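Sala de convívio de Kallville passa a ter limpeza das mesas ao fim de cada turno

2018-03-13 | Notícias do edifício

A empresa Flarix, que ocupa o piso inferior do edifício de escritórios de Kallville, começou este mês uma nova rotina de limpeza na sala alcatifada que serve ao mesmo tempo para trabalhar e para descansar. A partir de agora, quem usa uma mesa deve deixá-la arrumada e limpa antes de sair. A limpeza geral, feita pela firma Yalçınkaya, continua como antes, durante a noite.

A mudança foi decidida depois de um inquérito interno, ao qual responderam cerca de 600 pessoas dos vários escritórios do edifício. A queixa mais repetida foi sobre as mesas compridas, onde ficavam cabos, carregadores e restos de lanche de um dia para o outro. Em segundo lugar veio o barulho, mas este assunto vai ser tratado mais tarde, com a nova distribuição das salas em September, ou seja, em setembro, como diz o calendário interno traduzido.

O material é simples. Cada mesa recebe um frasco com pulverizador e um pano. O produto é diluído em água pela própria Yalçınkaya e os frascos vazios são entregues na recepção, onde são trocados por outros. Pede-se que ninguém misture o líquido com outros produtos trazidos de casa. Também não se deve pulverizar directamente sobre tomadas, transformadores ou fios: primeiro põe-se o produto no pano, depois passa-se o pano na superfície.

As coberturas de tecido que protegem algumas mesas ficam no lugar durante a semana e são lavadas pela Yalçınkaya. Se houver uma mancha grande, o utilizador deve avisar a recepção e não esfregar, porque o tecido acolchoado absorve o líquido e a mancha fica maior. Nas mesas sem cobertura, a limpeza faz-se normalmente com o pano.
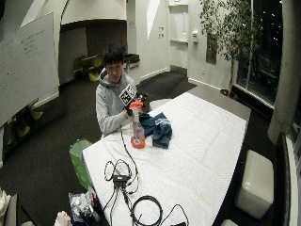
Os cabos são a parte mais difícil, segundo a Flarix. Muitos grupos precisam deles ligados durante todo o dia e não querem enrolar tudo à hora do almoço. Por isso a regra só se aplica ao fim do turno: os fios compridos são enrolados em círculo e guardados, e os transformadores são desligados da tomada. Quem volta à mesma mesa no dia seguinte pode deixar o material numa das 7 caixas com tampa que foram compradas à Bisport e que estão no corredor, ao lado da copa.

Os sacos de compras e as embalagens de comida podem ficar no chão junto da mesa enquanto a pessoa trabalha, desde que não ocupem a passagem. No fim, as embalagens vão para o lixo da copa e não para os cestos de papel. O quadro branco pode ser usado por todos, mas as notas que devem ficar precisam de uma data escrita ao lado. As outras são apagadas com a limpeza geral.

O custo do material para o primeiro período foi de 1,668 euros (mil seiscentos e sessenta e oito), abaixo do limite de 2,000 (dois mil) que estava previsto no orçamento da sala. A diferença vai servir para comprar mais panos e substituir as tampas dos frascos que deixam de funcionar.

A Flarix informa ainda que as sugestões podem ser deixadas por escrito na recepção do edifício até ao fim do mês. As instruções completas estão afixadas na copa, em português e em inglês.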